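Chapter 6
The Bed as a Work Surface

Key terms: staging, flat fold, top edge, holding box, clear zone

In most homes the bed is the largest level surface in the room, and a great deal of household work is done on it. Clothing is sorted there after washing, bags are packed there before travel, and items with no other home are set down there for an hour or for a week. This chapter treats the bed as a work surface in its own right and considers how it should be prepared, used and returned to its ordinary purpose.

Students who have completed Chapter 5 will recall the Pitance method, in which each garment is handled once, folded once and put away. The method assumes a clear table. Benedito Trindade, whose course notes form the basis of Part Two, observed that few of his students owned one large enough, and he revised the sequence for use on a bed — the version taught here.

Three matters require attention before folding begins. The sheet should be drawn smooth, as creases beneath a garment tend to be pressed into it. A clear zone should be set aside at the headboard end, wide enough for one shirt laid flat. Everything else should be moved to the wall side and kept there until the folding is done. A carton may serve as a holding box for small articles, provided that it stands firmly.

Soft knit garments are lifted by the top edge and held level, so that the lower part hangs free, and are then lowered onto the sheet. A beginner should allow 15 minutes for a small load. Speed is not assessed in this unit.

Section 6.1 covers the clear zone. Section 6.2 covers the flat fold, and Section 6.3 the sorting of mixed articles, including toys, papers and fruit, which the Siqueira checklist places in separate groups. Review questions and the practical exercise follow Section 6.3.
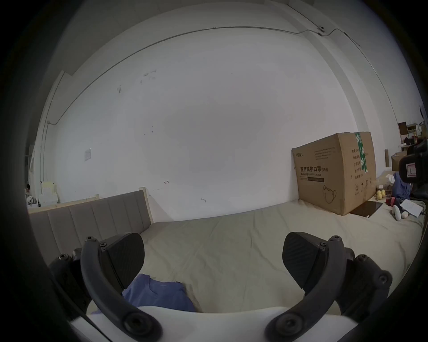
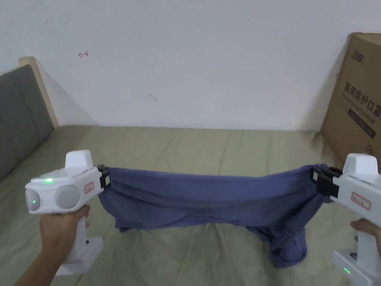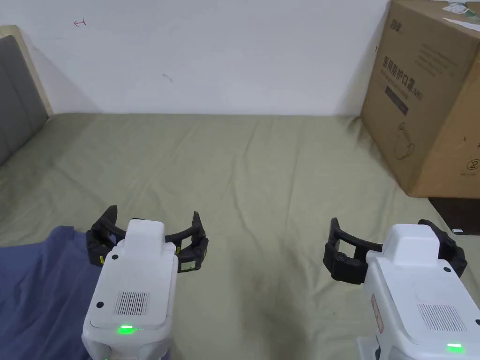 Figure 6.1. A bed in use as a work surface. First view: articles placed along the wall, with a carton. Second view: a dark blue garment held by its top edge. Third view: dark blue cloth on the sheet.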